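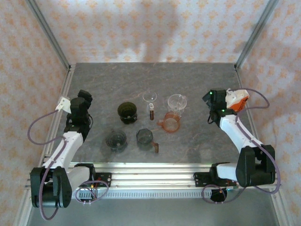 Terkska Two-Arm Teaching Cell

Search products Enter keyword or part no. Go

Teach by hand, teach from across the room, or mix the two in one session. The Terkska is the bench we always wanted for showing a pair of arms how to do fiddly kitchen-type jobs, and we're so pleased to finally have it on the Stuvum shop pages!

Glassware is our favorite thing to teach on it. Clear cups, tinted mugs, ribbed bowls, handles pointing every which way - each one asks for a slightly different approach, and you feel that right away when you're the one steering. Start with the mugs (a handle gives you something to aim for) and save the clear glass for later, when your hands have settled in.

Two ways to show a task

Hand guiding: press the release, take hold of the wrist and walk the arm through the move. It's light enough to do with one hand, so you can guide both arms together if you like.

Remote control: sit down with the Hoarau leader handles and drive both arms from your chair. Opening and closing the grippers is on the trigger, and it takes a lovely soft squeeze. Most people are passing a cup from left to right within 35 minutes of sitting down.

Every run is saved as its own take. Didn't like that last one? Tap the pedal and it's gone - no menus.

What you get

- Two arms with grippers, mounted along the front of the table
- Aluminum rail frame with rear posts
- Dark gray tabletop
- Hoarau leader handles, one pair
- Foot pedal and 90 days of Cirosov recording software

Good to know

Allow 2 people for setup. The Cirosov software keeps 27 takes per task before it asks you to sort them, and we'd suggest doing that sooner, while you still remember which ones felt smooth. Patterned wall panels can be swapped whenever you want a different backdrop, and yes, we've become a bit obsessed with picking them.

Last updated 2025-03-19

Related items
Hoarau leader handles, spare pair
Cirosov recording software, full license
Terkska wall panels
Gripper fingertips
Foot pedal, long cable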